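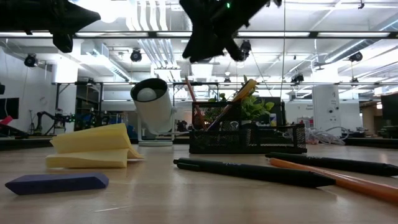
Two pens, one eraser, a fanned-out pad of sticky notes. The organizer waits behind them.

Home Features Work & Desk Letters Archive
Search this site Enter keyword Go
Filed under: Work & Desk

The Drawer Was Fine

A shop assistant in Catterall once told me that a mesh desk organizer would give me back an hour a week. I asked which hour. She didn't have an answer, and I bought the thing anyway, which tells you how well skepticism holds up in a stationery store.

I have now owned 3 of them. The first came from a gift bag. The second was made by Riterar, whose packaging promised "a calmer surface." The third I bought in December, after reading a newsletter by Lech Cieślak, who runs tidying workshops out of a former bank in Lornside and charges 55 dollars for a morning. He believes every object on a desk needs an address. Mine had addresses. They just didn't live there.

Look at what most of us put in these things. A few pencils, a couple of pens, an eraser, a pad of sticky notes, scissors. You could carry all of it in one hand. We have bought a piece of architecture to house a handful of stuff that used to roll around in the front of a drawer, and the drawer never asked to be dusted.

Cieślak's method starts with emptying everything onto the desk. I did the morning in Lornside, and I'll admit this part has some pull. You find out which pens are dead. You find out that a sticky note pad, once it has been bent open, will never again lie flat in any tray made for it. Then you put back only what you used in the past week, and the trouble starts, as all of it was used in the past week. It's a pencil. I use it.

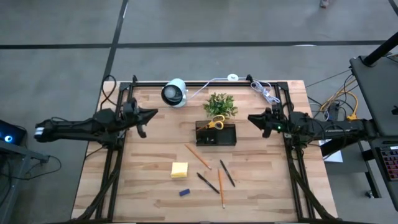 The other claim I have trouble with is the one about sightlines. Keep the middle of the desk clear, the thinking goes, and your head follows. But the organizer has to stand somewhere, and so does the plant, if you are a plant person, and so does the lamp. Scissors are the real test. They are too wide for the pen slot and too long for the clip tray, so they end up lying across the top of the whole arrangement, where you can at least find them. I have never seen a product photo that owns up to this.

I put the scissors question to Cieślak over the coffee break. "Hang them," he said. On what? He thought a hook under the desk. I have since tried a hook under the desk. It caught my knee twice and is now in the drawer.

There is a deluxe option, naturally. Skenix sells a modular set with 589 possible layouts, according to the leaflet, and I'd like to meet the person who got past four. I borrowed one for two weeks. The trays slide nicely. The tall section holds pencils upright, something a mug also does. By the end of the first week I had stopped moving the parts, and the pens were back beside the keyboard, where my hand expects them.

So what would I keep? The tall compartment, grudgingly. Things with handles are easier to grab when they stick up. The low trays I'd give away, as mine fill with paper clips and coins and a key to a bike lock I no longer own. The eraser can stay loose on the desk. It's the one item I always know the location of, mainly from leaning on it.

Cieślak has sent me a voucher for the advanced morning, which covers cables. I have put it in the organizer, under the coins.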